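# Two woven baskets from Gudis, after nine months on the table

I bought these baskets last October, and I waited with the review because a basket is easy to like in the first week. I wanted to see how it is after a long time of being filled, emptied, pulled and carried by small people.

They are sold one by one. I took the bigger one in yellow, with a pale yellow rim, and the smaller one in brown wicker. In the Gudis shop in Suvirthorpe I paid 134 for both together, and this is not cheap for baskets. At Grandgate you can get a plastic set for much less. I had such a set before. The corners cracked during the first winter and the broken edge was sharp, so I did not want plastic again.

## What I use them for

I look after children in my home, and I keep their small play things in baskets on the table. Play food, foam cubes, little animals, tape for making things. Each morning I fill the yellow one and put it on the left. The brown one stays on the right and starts empty. The children move things from one to the other, they play shop, or they play that somebody is packing for a picnic. It is a very simple game but they come back to it again and again, so both baskets are handled a lot.

## The yellow basket

It is rectangular and open, and I like this shape most. In a deep round basket everything small goes to the bottom and the children turn it over to find one thing. In the yellow one the things lie beside each other and you can see them from your chair. A long thing such as the toy carrot can lie along the side, and there is still space for a roll of tape and more.

The crisscross weave inside is the part I was not sure about. It is pretty, but it has texture, and crumbs go into it. I clean it with an old toothbrush, then with a damp cloth, then I leave it by the window. This takes me 6 minutes, and I do it every second week. If you only keep clean toys in it, you will need to do it less.

The color has stayed strong. I expected it to become pale on the side which gets the sun, and I cannot find a difference.

One thing I do not like: there are no handles. An adult takes it with two hands and it is fine. A child takes it by one corner of the rim, the basket tips, and then the croissant and the cubes are under the sofa.

## The brown basket

The smaller basket has rounded corners and the rim is woven very tightly. This rim is the best made part of the whole purchase. After all these months I have found no loose end on it, and I did look, because one of the children likes to pull on such things.

It is smaller than I imagined from the photo in the shop's catalog. Please measure before you buy. For play food it is good – for building blocks I would say no, unless you have only a few.

## On the table

Wicker can leave fine lines on a white surface when it is pushed and not lifted. I learned this on my own table. Now I put a large sheet of brown-gray paper under both baskets, it covers most of the top and I change it when it gets too creased. A roll from Hagedorn lasts me very long, and the children may draw on the old sheet before it goes away.
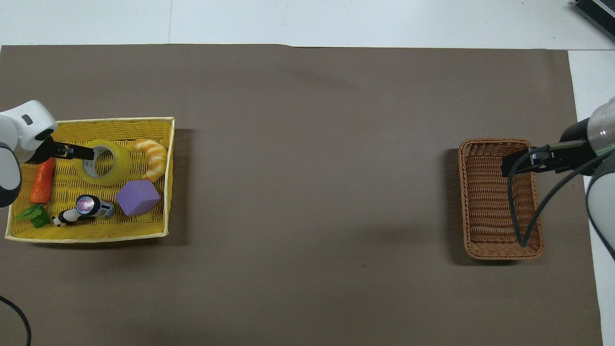
I have also tried felt under the baskets. It slides less, but it collects hair and glue, and you can't throw it away at the end of the week. So I returned to paper.

## Weight

The shop card says that the bigger basket weighs 600 grams. On my kitchen scale it was 90 grams more than this. It makes no difference in use, and I mention it only for people who want to hang it on a wall hook.

## Would I buy them again

The brown one, yes, and I would take a second one in the same size. The yellow one, yes also, but I would first ask if there is a version with handles. The woman in the shop thought one may come later, she could not promise it.

Four stars from five. I take away one star for the missing handles and for the toothbrush.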